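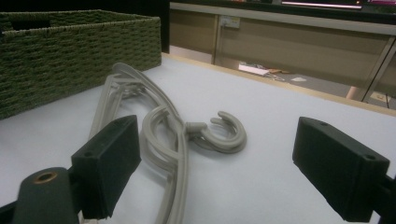

3.2. El montón como unidad de análisis

Figura 4. Perchas de plástico gris claro, amontonadas sobre una superficie blanca.

Quien haya trabajado en una tienda de ropa de segunda mano conoce bien el montón de la figura 4. Las perchas llegan enganchadas unas con otras, y separarlas lleva un tiempo que ningún inventario recoge. En esta sección defendemos que ese tiempo merece entrar en el estudio de la reutilización textil, y lo hacemos con verdadero entusiasmo, porque los cuadernos de trabajo que hemos podido leer son una fuente riquísima.

El material procede de 6 tiendas de Peria y de su almacén común, situado en Ernotdale. El personal anotó durante un mes de octubre cada interrupción del trabajo en sala: qué se estaba haciendo, qué faltaba y cuánto se tardó en reanudar la tarea. Reunimos así 600 anotaciones, de las cuales 502 resultaron legibles y completas. Las percheras, las etiquetas y las bolsas aparecen una y otra vez; la ropa misma, mucho menos de lo que esperábamos.

De las anotaciones válidas, 55 mencionan expresamente perchas enredadas. Son pocas, pero qué detalle tienen. Una dependienta de la tienda de Homham describe cómo aparta primero las que tienen el gancho hacia fuera y deja para el final «el nudo del medio». En otra tienda las cuelgan de una barra conforme se vacían los percheros — un hábito que nadie había puesto por escrito y que las recién llegadas aprendían mirando.

Kwok-wai Yu propuso llamar «trabajo de reposición menuda» a este conjunto de gestos, y hemos conservado el término. Abarca todo lo que devuelve un objeto auxiliar al punto en que puede volver a usarse: desenredar, emparejar, quitar una talla antigua del cuello de la percha. Kuo-hua Chou prefería distinguir entre la reposición que se hace delante del público y la que se deja para el cierre, y la distinción nos ha sido muy útil al codificar los cuadernos. La primera se interrumpe constantemente; la segunda se acumula.

Hay además una cuestión de compatibilidad que nos parece apasionante. Las prendas donadas llegan a menudo con su propia percha, de modo que en una misma barra conviven formas muy distintas. La tienda Yip optó por conservar un solo modelo y regalar el resto a la clientela. Según sus cuadernos, las quejas por enredos casi desaparecieron, aunque aumentaron las notas sobre escasez de perchas los días de mucha entrada de género. Volveremos sobre este caso en la sección 4, junto con los datos del almacén.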